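Sociology of Everyday Things: notes for session 2, "Who is the user?"

Jasper Bosman 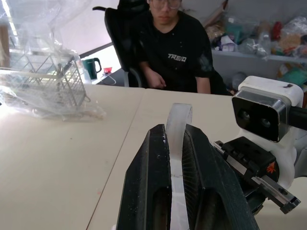
I want to start with a word I've been using far too loosely since the first session, and the word is "user". We say it as if we all knew who that was. A design firm says it and means someone in a slide deck, a sociologist says it and means someone in a kitchen, and the two of them can talk for an hour without noticing. So before we get to the reading, try a small exercise with me. Take a plain bit of milky, see-through plastic with a rounded top, the sort of thing you'd have to turn over a few times before you'd say what it was for. Ask who its user is. The person who buys it? The one who ends up holding it most? The one who has to clean it, or find it when it has rolled under something? You'll get a different object each time, and I'd like you to hang on to that slightly annoying feeling for the rest of these notes.

Three ways of talking about users

You'll meet all of these in the reading pack, usually mixed together, so it helps to have them apart at least once.

First, the user as a customer. This is the oldest and the thinnest one. The user is whoever pays, and what they want can be read off from what they bought. It works well enough for a shop. It works very badly for a hospital bed, a school chair or a bus stop, where the person paying and the person sitting are almost never the same.

Second, the user as a script. The idea here is that designers write a part for somebody to play, and the object hands it out. A heavy key fob says "leave me at the desk". A bench with armrests in the middle says "sit up, and don't lie down". I'm very fond of this way of thinking (you may have spotted that already!) but do be careful with it. It can make people sound like actors who never forget their lines, and most of us forget them constantly.

Third, the user as someone who finishes the job. On this view the object leaves the factory half done and gets completed at home, with tape and felt pads and a folded bit of card under one leg. I used to think of this as the cheerful version. I'm less sure now. Quite often people are finishing the job because they were sold something unfinished, and they'd rather have had the thing that worked.

A case: the Girnell trolley

Some of you asked for a proper example and I promised one, so let's do the Girnell trolley. Girnell made it for library staff, and the brief (I've read it, it's not long) talks all the way through about "the operator". The operator is standing, has two free hands and is on a level floor. Then the trolley went to the branch library at Durnberg, where I spent most of one June following it about.

I'll tell you what I saw. Staff pushed it with one hand because the other was holding a phone or a child's coat. Readers used the lower shelf as a place for bags. One reader, a retired man who came in for the papers, leaned on it as he walked between the shelves, and everyone let him, and after a while the staff parked it near the door where he'd find it. None of this is in the brief. When I showed my notes to someone at Girnell she was delighted for ten minutes and then asked how many people leaned on it. I said one. She closed her notebook.

I still think about that. From her side it was perfectly sensible. You can't redesign a trolley for one man. But from the library's side he was the heaviest user they had, and the staff had rearranged their mornings for him.

Counting and not counting

This brings me to Qudah, which is the text for this week. The argument is harder than it looks, so please read the middle chapter slowly. Qudah says that a user only becomes visible to a firm once there are enough of them to fill a category. Before that they're "misuse", or "noise". I think that's right for firms. I don't think it's right for smaller places like our library, where a single person can be a category all by himself.

Sedader takes nearly the opposite line and says every object has only as many users as it has complaints. It's a rude little essay and great fun. Read it second, or you'll be unfair to Qudah.

For the seminar

Pick one object you handled this morning and write up to a page on who it seems to expect. Please don't choose your phone. I had 30 phones last year and I can't face it again.

Bring the object if it fits in a bag. We'll swap with a neighbour and let them say who they think it's for before you read yours out.

If you're stuck, go and watch a door for a bit. Doors are generous to beginners.

Essay plans can come by email or on paper, whichever you like, with your name on the first sheet please.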